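Bustano Shallow Plate, sage green
Item 3687
Sold singly. In stock at Trustedville.

We put off listing this one. The maker's leaflet calls it "the only plate your family will ever need", and we have yet to meet a family that got by on one plate. So take what follows as our own view, with the leaflet left in its box.

It is a round, shallow dish with a raised rim and a flat inside. The colour is a pale sage green. Bustano's name for it is "Morning Meadow", which we have dropped from the listing after two customers rang to ask if it had flowers on it. It doesn't. The base has faint rings running round it, and these are part of the plate. Please don't send it back as scratched.

The leaflet says the rim "stops spills". No rim stops spills. This one does make it easier to chase peas into a spoon, and a bit of gravy will stay where you put it. Soup is asking too much of it. If you want a bowl, buy a bowl.

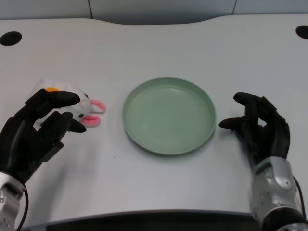 Then there is the claim that it suits "all ages". We think it makes a decent first grown-up plate for a child who has gone off cartoon animals on the crockery but still brings a soft one to the table. Adults may find it a touch plain. Some of us like plain. Against a white tabletop the green looks quieter than it does on the box, where it has plainly been helped along, so if you are trying to match a tablecloth, come and look at one in daylight first.

Details

Maker: Bustano
Shape: round, shallow, rimmed
Colour: pale sage green
Price: 8.57 each
Postage: worked out at the till

What the box says and what we make of it

"Stacks perfectly." It stacks. Ours lean a little by the time the pile gets tall.

"Goes with everything." It goes with white and with most wood. We tried it beside the Drollholm blue mugs and didn't care for it.

"Feels like stoneware." Then it might have said what it is. We have asked Bustano twice and will add the answer when we get one. Until then we won't tell you it is safe in the microwave.

Returns

Unused plates can come back within 57 days with the receipt. The matching side plate, item 753, is promised for August. It was promised before, so please don't plan a dinner round it.

Page last checked June 17, 2018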